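5. Setting Up the Drunda Label Printer

Read this section through before you plug anything in. Setup takes 15 minutes if the computer is already on the network.

5.1 Loading the roll

1. Press the two side tabs and lift the cover until it clicks.
2. Slide the roll onto the spindle with the labels feeding from underneath.
3. Push both guides in until they touch the roll. Do not squeeze it.
4. Pull the first labels past the tear bar and close the cover.
5. Press FEED once. The printer moves the roll forward and stops at the next gap.

CAUTION: The tear bar is sharp. Keep fingers clear when closing the cover.

Note: Rolls from the old Tuvov printer fit the spindle but are wound the other way. Finish them on the Tuvov.

5.2 Connecting to the computer

1. Leave the printer switched off.
2. Install the driver from the Rastogi folder on the shared drive.
3. When the installer asks for the cable, plug it in and switch the printer on.
4. Wait for a steady green light. A blinking green light means the driver is still loading.
5. Print a test label and check that the border shows on all four sides.

If the border is missing on one side, open Settings, choose Label Size, and pick the size printed on the roll core.
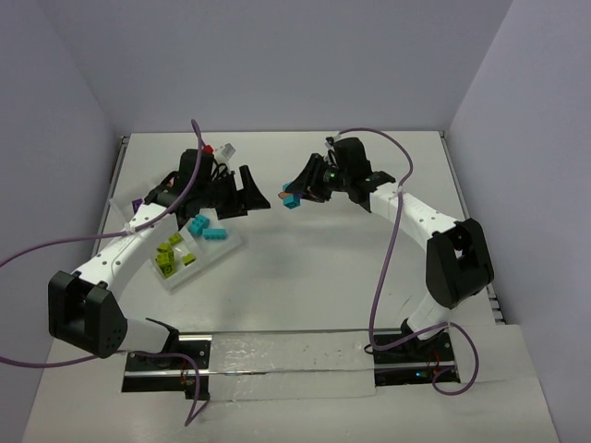 What should I do if the printer feeds three blank labels and stops?

Run the gap sensor setup again. Hold FEED for 5 seconds, let go when the light turns orange, and wait for the printer to stop by itself. Your label designs are not affected.

5.3 Label numbers

Asset labels follow one running count. The last number used before the February changeover was 1,887, so the first label from the Drunda must be 1,888. Enter this under Start Number and tick Remember Last.

Note: Reprints keep their old number. Use the Reprint button for these. A new job moves the count forward.

CAUTION: Clean the print head only with the Stamov wipes in the drawer, with the power off. Let it dry for 3 minutes before printing.

To order rolls or report a fault, contact Sunee Yensuk at the front office.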